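How I Clear Off a Table When Nothing on It Belongs Together
Posted by Humaira Ghauri, Jan 7, 2019

Every January I get the urge to fix the whole house at once, and every January I end up fixing one table. This year it was the big tan one by the window, and I'm glad I wrote down what I did because a few of you asked after my post on the hall closet.

You know the kind of table I mean. It isn't messy exactly. It just has a phone on it, and a bottle, and a ball that rolled out from someplace, and a little tub of tiny bits, and none of those things have anything to do with each other. A stack of mail is easy, you sort it and you're done. Six odd things are harder, at least for me, and I'll walk right past them for a week (or three).

What you need: a damp cloth, a dry cloth, one empty shoebox, and a timer. I set mine for 15 minutes. If you have one of those fancy divided trays, great! I bought the Laltico one a while back and it lives in the garage now, full of screws.

Step one. Push everything to the back.

Don't pick anything up to put it away yet. Just slide it all to the far edge so it sits in a row with some space between things. I used to start by carrying stuff off to other rooms, and I'd get to the bedroom with a cup in my hand and find the laundry, and there went the morning. Now nothing leaves the table until the row is made.

Step two. Wipe the front half.

Damp cloth first, then dry. If your table is made of two panels like mine, go along the seam with a corner of the cloth wrapped over your fingernail. Crumbs love a seam. I've had sugar in there, glitter, and once the dried-up end of a gel pen. Wipe along the line, not across it, or you'll just pack the crumbs in tighter.

Step three. Go down the row, left to right.

I talk out loud while I do this part and I don't care who hears. Phone: goes to the charger, so it waits till the end and I carry it with me. Tub of little colorful pieces: it stays in its tub, but it needs a lid. Clear tubs with no lid are my weakness. I can see what's in them, which is why I keep buying them, and then somebody bumps one and I'm on my knees with a flashlight. If the lid is long gone, stretch a piece of plastic wrap over the top with a rubber band. Ugly, works fine.

Anything that rolls goes next. A small ball or a cup lying on its side will be on the floor before you finish, so stand up what can stand and tuck the ball up against something with a flat bottom. A foam block is perfect for this. Foam also holds onto dust like you wouldn't believe, so give it a good smack outside before it goes back in the toy bin.

Bottles last. Check that the cap is on tight before you lift it (I grab bottles by the cap, it's a terrible habit). If it has ribs or ridges, run the cloth around it once while you've got it in your hand.

Step four. Fill the shoebox.

Whatever belongs in another room goes in the box, and the box makes one trip. One! I start at the farthest room and work my way back, so I come home to the table with it empty. My sister swears by her Gosselin basket with the handles, and it is prettier, but a shoebox fits on my hip and leaves me a hand for doorknobs.

Step five. Wipe the back half.

This is the part I skipped for years. The strip along the wall was always gray and I blamed the window. Same thing as before, damp and then dry, and get the edge too.

A couple of things I do after that. I leave the shoebox under the table, empty, for next time. I also let 2 things live on top for good, a lamp and a coaster, and anything else that shows up gets boxed at bedtime. It doesn't always happen. Last week there was a tape measure there for four days and I dusted around it.

Next time I'll do the windowsill, which has a situation with seed packets.

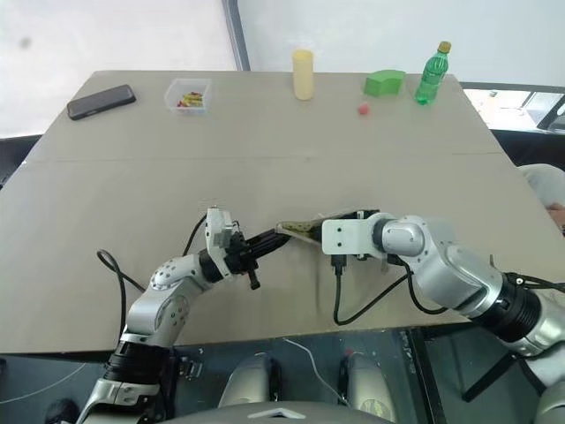
Is it okay to use a damp cloth on foam blocks?

A lightly damp cloth is fine for a quick surface wipe, as long as you wring it out well and let the block air out completely before it goes back in a closed bin.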